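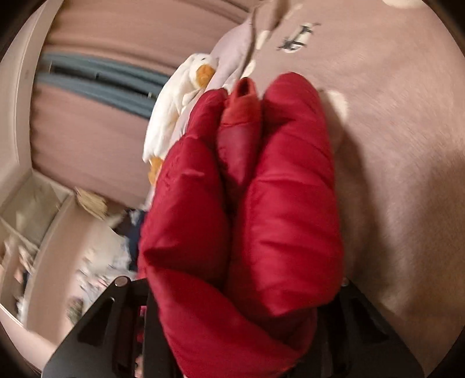

Red quilted fabric, bunched. Harkberg will be taking in plenty more like it in September.

FOR IMMEDIATE RELEASE
Wednesday, August 9, 2023

Harkberg Opens Its Coat Library a Month Early, Over the Objections of the Weather

HARKBERG — The Harkberg Coat Library, which lends winter clothing and bedding to anyone in town with a card and a reasonable fear of January, will begin accepting donations during the hottest stretch of the year. Collection bins open this week at the old Graleo shoe store on Adeyemi Street. Lending starts in September.

The library asks residents to look in the backs of their closets, under their beds and in the trunks of their cars, where a surprising share of the town's outerwear spends the summer. Coats, parkas, vests, snow pants, blankets and sleeping bags are all welcome. So are scarves, within reason. The library received a great many scarves last year and is still coming to terms with them.

"People give away coats in December, when they buy a new one, and people need coats in October, when it gets cold," said Tegan Doolan, director of the Coat Library. "We have spent two winters trying to get those months to talk to each other. This year we decided to start asking in August and be a nuisance about it."

The library lent 300 items last winter, the most since it opened. Borrowers keep what they check out until spring, with no fees and no paperwork beyond a name and a phone number. Of the 300 items, 42 never came back. The library considers this a success, on the grounds that a person who keeps a coat presumably wanted a coat.

A full wash, finally

New this season is a cleaning arrangement with Kenisix Laundry, whose plant on the edge of town normally handles hotel sheets and restaurant napkins. Kenisix will wash and dry every donated item before it reaches the racks, at no charge to the library, on Mondays, when the hotels are quiet.

Previously the washing was done at home by the staff, in the staff's own machines, one of which did not survive. Down coats in particular take several slow cycles in a dryer with a few tennis balls to break up the clumps, and Doolan's downstairs neighbor has asked that the practice end. The library is pleased to report that it has.

Donors should still empty their pockets. Last year's haul included house keys, a retainer, a half-finished crossword and 70 dollars in an envelope marked "dentist." The keys and the retainer were claimed. The dentist money is being held at the front desk, and its owner can have it back by describing the coat.

What to bring, and what to keep

Items do not have to be new or fashionable. Stuck zippers are fine, as are missing buttons and small tears. The mending table will be set up at the rear of the store through the fall, and anyone who can sew on a snap is invited to come and prove it.

The library cannot take anything with mildew, anything that has been stored near gasoline, or heated garments with the batteries still in them. Ski boots are also declined. This is a change in policy, and the people who carried the ski boots out last spring would like it noted in writing.

Children's sizes are the greatest need, followed by anything marked extra large. Men's medium black parkas are in good supply and have begun to crowd out the rest. The library will still accept them, with a polite face.

Sleeping bags and comforters, which made up a small part of last year's lending, went out faster than anything else after the furnace trouble at the Adeyemi Street apartments. They now have their own shelf. Please bring them clean if possible and dry in all cases, and please do not compress them into the tiny sack they were sold in. They have been through enough, and getting them back out takes two people.

Hours and location

The donation bins are in the front entry of the former Graleo store, which still has the Graleo sign, the Graleo carpet and a number of Graleo foot-measuring devices that visitors are free to use. Bins are open Tuesday through Saturday from 10 a.m. to 6 p.m. Donors who cannot get downtown may call the library to ask for a pickup within town limits. Pickups are made in Doolan's station wagon, which has no air conditioning, so the driver may decline to linger on your porch and chat about parkas.

Bags left outside after hours will be rained on. This has been tested.

Library cards are available at the desk to anyone who lives, works or goes to school in Harkberg. Cards issued last season are still good. Those who borrowed a coat last year and still have it are welcome to keep wearing it, to bring it in for a wash at Kenisix, or to trade it for a men's medium black parka.

About the Harkberg Coat Library

The Harkberg Coat Library is a nonprofit lending service for winter clothing and bedding. It was founded after a conversation at a bus stop in very poor weather and is paid for by local donations and an annual chili supper. It does not lend books, though people keep returning them.

Media contact: Tegan Doolan, Director, Harkberg Coat Library, Adeyemi Street, Harkberg. Interviews can be arranged at the store during bin hours. Reporters are encouraged to bring a coat.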